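From: Caroline Magesa
To: Wakotness members list
Date: 6 April 2023
Subject: Re: Visit to the Jirora automation workshop

Dear members,

Thank you to all who wrote after the March notice. I am replying to the list, as the questions raised by Mr. Camenzind are shared by several other members. His message is quoted in part.

> On behalf of the Meredith section, I would like to ask what visitors will be
> shown during the open day at Jirora. Our members were told to expect "a
> two-armed robot doing desk work," and some of them have pictured a
> machine of the size used in car plants. Will there be a talk first, and may
> people stand near the equipment? We would also like to know if
> the robots run by themselves or if someone is steering them.
>
> Thaddäus Camenzind

The bench that visitors will see is a small one. Two arms are fixed to a rail along the front of a white table, with panels at the back and on both sides. The task chosen for the open day is the handling of marker pens. Ewurabena Adjei of Jirora has kindly supplied two views of the bench.
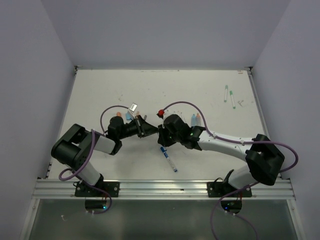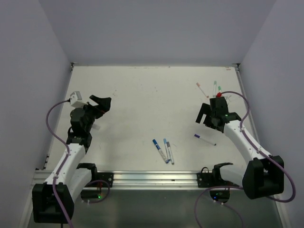
Both views show the same bench, with markers on the table.

The program will open with a short talk by Ms. Adjei in the front hall. Visitors will then be taken to the bench in groups of eight. Each group will see the task run two times: first with an operator guiding the arms by hand controls, and then with the arms working from a stored program. I hope this answers the last of Mr. Camenzind's questions. Gladys Kirui will be at the controls and will take questions between runs, but we ask that no one speak to her while the arms are moving.

Visitors may stand close to the bench, behind the yellow floor line. Children under the age of 12 must be with an adult at all times. Bags and coats are to be left in the front hall. Photographs are allowed at the marker bench but not in the Bindix room next door, where work for an outside client is in progress. The door to that room will stay closed during the visit.

Members should be aware that pens are harder for a robot than they may seem. They are thin, they roll, and they come to rest at different angles, so a grip that suits one of them may miss the next. Ms. Adjei has asked me to pass on that dropped pens are to be expected and that the team does not intend to hide them. A run may be stopped and started again — this is normal practice in the workshop and should not cause concern.

The Meredith section has asked for seats for those who cannot stand for long. Dennis Urio has arranged for two benches to be placed at the side of the room, and he will keep them free for members who have told him in advance. The entrance from the parking lot is level. Please write to Mr. Urio directly with any such request, and not to the whole list.

Section secretaries should send me their final lists of names by the end of next week. Late names can be added only if a place in a group is open.

With kind regards,

Caroline Magesa
Visits Secretary, Wakotness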